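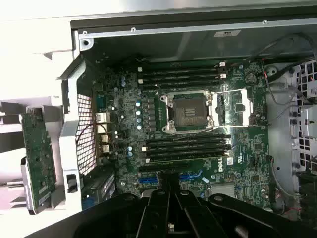 Hauptplatine im offenen Gehäuse, Prozessorsockel unbestückt

Startseite / Geschichte / Nordeuropa / Urho Turunen: Teer und Tonnen. Handel und Alltag am Bottnischen Meerbusen

Urho Turunen
Teer und Tonnen. Handel und Alltag am Bottnischen Meerbusen
Aus dem Finnischen übersetzt
Reihe Jider, Geschichte der Küsten
Verlag Grelia

Preis: 28 Euro inkl. MwSt., zzgl. Versand
Lieferbar ab Lager
Umfang: 200 Seiten
Ausstattung: Fadenheftung, fester Einband, Lesebändchen, 23 Karten und Tabellen
Sprache: Deutsch
Erschienen am: 4. Dezember 2020

Beschreibung

Kein Holzschiff kam ohne Teer aus. Rumpf, Tauwerk und Segeltuch mussten regelmäßig behandelt werden, und ein großer Teil des Teers, der in den Häfen Westeuropas verbraucht wurde, stammte über lange Zeit aus den Kiefernwäldern Finnlands und Schwedens. Urho Turunen verfolgt den Weg der Ware vom Baum bis zum Kai. Er beginnt bei den Bauern, die die Stämme anrindeten und Jahre später fällten, beschreibt den Bau der Meiler und die Fahrt der langen Boote flussabwärts und endet in den Kontoren der Küstenstädte, in denen gewogen, geprüft und abgerechnet wurde.

Der Schwerpunkt liegt auf dem achtzehnten und dem frühen neunzehnten Jahrhundert. Ein einleitendes Kapitel geht auf die älteren Verhältnisse ein, vor allem auf den Stapelzwang, der den Städten am Meerbusen lange den direkten Export untersagte. Turunen stützt sich auf Zollregister, Gerichtsprotokolle und Nachlassverzeichnisse. Wo die Überlieferung lückenhaft ist, sagt er das im Text und rechnet nicht hoch.

Breiten Raum nehmen die Schulden ein. Viele Bauern erhielten Salz und Getreide im Voraus und zahlten später in Tonnen Teer zurück. Die Bindung an einen bestimmten Kaufmann konnte über Generationen bestehen bleiben. Anhand der Rechnungsbücher zweier Handelshäuser zeigt der Autor, wie solche Konten geführt wurden und wann Streit darüber vor Gericht kam.
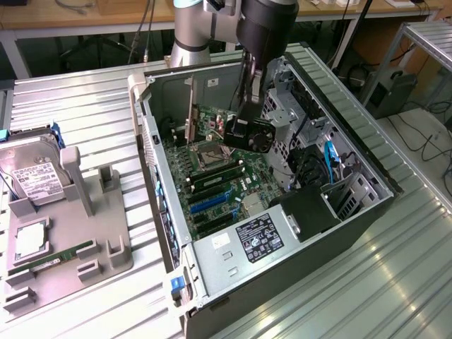
Das Kapitel über die Böttcher ist für die deutsche Ausgabe erweitert worden. Die Größe der Tonnen war vorgeschrieben, die Einhaltung wurde aber unterschiedlich streng überwacht. Ein Anhang stellt die gebräuchlichen Maße zusammen und erklärt die Umrechnung. Dazu kommt ein Glossar mit mehr als 200 Fachwörtern auf Finnisch, Schwedisch und Deutsch – die Übersetzung behält die Originalbegriffe im Text bei, wenn es im Deutschen keine genaue Entsprechung gibt.

Inhalt

Vorwort zur deutschen Ausgabe
Wald und Nutzungsrecht
Der Meiler: Bau, Brand, Ausbeute
Auf dem Fluss
Böttcher und Tonnenmaße
Stadt, Waage, Stapelrecht
Kredit und Abhängigkeit
Abnehmer in Westeuropa
Das Ende des Geschäfts
Anhang: Maße, Münzen, Glossar
Quellen und Literatur
Orts- und Personenregister

Zum Autor

Urho Turunen arbeitete lange im Archivdienst und veröffentlicht zur Wirtschafts- und Sozialgeschichte der finnischen Westküste. In der Reihe Jider ist von ihm bereits ein Band über Salzimporte erschienen. Dieser ist vergriffen, ein Nachdruck ist für April vorgesehen. Vorbestellungen nehmen wir entgegen. 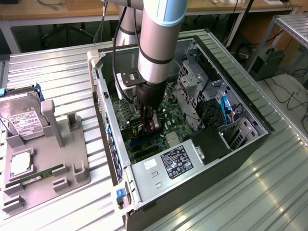
Hinweise zur Ausgabe

Die Karten sind einfarbig gedruckt. Sie zeigen Flussläufe, Umladeplätze und die Lage der Teerhöfe in den Städten. Ortsnamen stehen in der schwedischen und der finnischen Form, das Register verweist von einer auf die andere. Die Fußnoten befinden sich auf der jeweiligen Seite. Das Literaturverzeichnis wurde für die Übersetzung um deutschsprachige Titel ergänzt.

Eine Ausgabe als E-Book gibt es nicht. Leseproben (Inhaltsverzeichnis und Kapitel »Auf dem Fluss«) schicken wir auf Anfrage zu.

Versand und Rückgabe

Bestellungen werden in der Regel am nächsten Werktag verpackt und als Büchersendung verschickt. Bei Lieferungen nach Österreich und in die Schweiz fallen höhere Versandkosten an, die im Warenkorb vor dem Abschluss angezeigt werden. Bibliotheken und Institute können auf Rechnung bestellen. Bitte geben Sie dazu im Feld »Bemerkung« die vollständige Rechnungsanschrift an.

Mängelexemplare mit leichten Lagerspuren bieten wir gelegentlich zu einem niedrigeren Preis an. Zurzeit sind keine vorhanden.

Weitere Titel aus dem Verlag Grelia

Godoy: Kork und Kontor. Ein Rohstoff und seine Händler
Flachs und Leinwand im Baltikum. Ein Quellenband
Lotsen und Leuchtfeuer an der finnischen Küste

Schlagwörter: Wirtschaftsgeschichte, Finnland, Schweden, Ostsee, Handel, Teer, Schifffahrt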